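Home | Notes | Workbench | About | Contact

Changing the finger pads, second attempt

In November I wrote that the gripper on our small arm was closing a little crooked. Several people asked me what I did in the end, so I write it down now, also for myself.

The arm stands in the back room at Skurkow, where Kiros Kahsay and I share the care of it. He does the programs and I do the screws. The work is simple handling of small tools on a cloth, but the pads on the fingers get smooth with time, and then thin things turn in the grip.

My first attempt was a mistake. I changed only the left pad, the one that looked worse to me. The new pad was thicker than the old one, so the two fingers did not meet in the center anymore. Kiros moved the grip point in the program by 2 mm to hide it, and for a week we both believed it was repaired.

On Friday I did it again, properly. I used a pair of pads from Andlow, both from the same bag. The order was this:

Power off, and the air line too.
Old pads off, and the glue cleaned away with alcohol.
New pads on, pressed by hand for 10 minutes.
Fingers back on, screws only half tight.
Close the fingers slowly on a flat gauge, then tighten.

The fourth step is the one I skipped before. If the screws are already tight, the fingers cannot find each other — they stay where you put them.

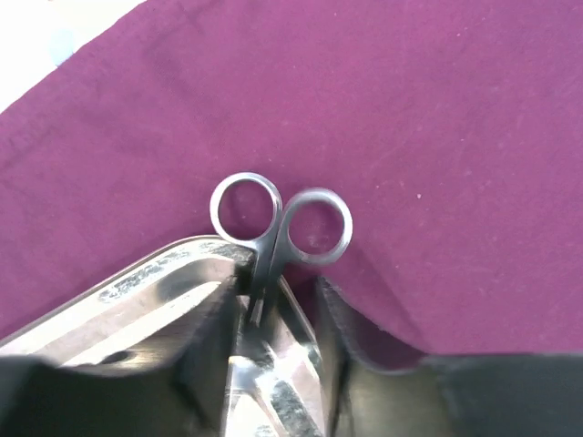 After this Kiros put the grip point back to the old value, 276, and saved the wrong one under another name so that we can laugh at it later. I would prefer to delete it.

I also learned to keep the glue away from the camera. Kulap Ratanaporn from Boersma wrote to me that she covers hers with a piece of paper tape before she starts, and I will copy her. The next thing is the cable at the wrist, which rubs a little when the arm turns far to the left. I have ordered a sleeve for it.

Last updated: November

Recent posts
Which alcohol for old glue?
Flakex cable sleeves, first look
The gripper closes crooked
A drawer for small screws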